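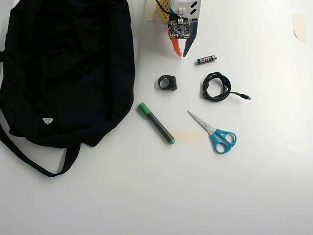

Black bag on one of the white packing tables, Bondanstead.

Bag packers and checkers, Bondanstead

Colus is taking on 4 people for table work at our Bondanstead site. The job is packing and checking soft bags before they are sent out to schools and clubs. It is a part-time position to start, with the chance of more hours from October, when the busy period begins.

We moved the packing work to Bondanstead last year after our old unit got too small. The room is on the ground floor, with level access from the parking lot. Most of the bags we handle are plain black fabric, with a drawstring or shoulder straps depending on the order. They come to us flat from Tokgöz in cartons of 30 and leave us filled, closed and tagged.

What the work involves

You will be at a white-topped table for most of the shift. For each bag you will:
open it out and check the fabric, seams and straps
check that the label is sewn on straight and in the right place
pack the items on the order sheet, heavy things at the bottom
close the bag and tuck in the straps
initial the sheet and put the bag in the outgoing carton

A full order is usually 200 bags. Nobody works through one alone, and there is no piece rate. We would much prefer that you pull a bag with a loose strap than let it go through, so please do not rush.

Tables are kept clear apart from the bag you are working on and the items that go in it. We use masking tape on the tabletops to mark places, and the tape is changed when a new order starts. At the end of a shift everyone spends a few minutes clearing up – old tape peeled off, tops wiped, cartons back against the wall.

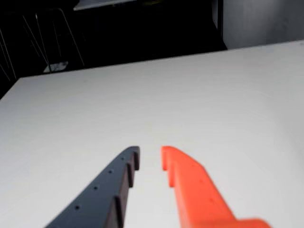
The tabletops show every mark and they scratch, so we ask people not to wear large rings or metal watchbands at the tables. Scissors are provided and stay at the cutting bench. If you find a crumb of thread or a bit of packing on the surface, brush it off before you lay down the next bag, as black fabric picks up everything.

Hours and pay

Shifts are mornings or afternoons, four hours each, and you can ask for either. We try to keep people on the same shift from week to week. Pay is hourly and is paid every two weeks, with the rate given in the job pack. Training is paid at the full rate and takes place during your first two shifts.

Who we are looking for

You do not need experience. You do need to be able to follow a written order sheet, work neatly and stand or sit at a table for the length of a shift. Stools are available at every table. Some lifting is involved, mostly full cartons onto a cart, and there is always a second person to help. People who have done sewing, laundry or stockroom work tend to pick this up quickly, but we have taken on plenty who had not.

We use a stock program called Zalix to log finished cartons. It is simple and you will be shown how it works.
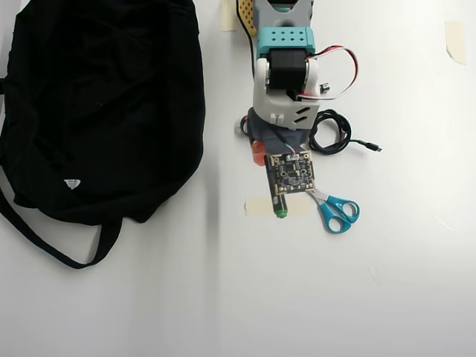

The bag laid flat, with its strap and small pale label showing.

How to apply

Ask for the job pack at the front desk or write to Colus, Unit 181, Bondanstead. Send us a short letter saying which shift you would like and when you could start. A résumé is fine but not required. Tell us if you need any changes to the table, the seating or the hours and we will talk it over with you.

We will invite people in for a half-hour visit, where you can see the room and try packing a bag. Bring a photo ID. Free parking – use the side lot, not the loading area.

Posted 9 February 2025. The ad stays up until the places are filled.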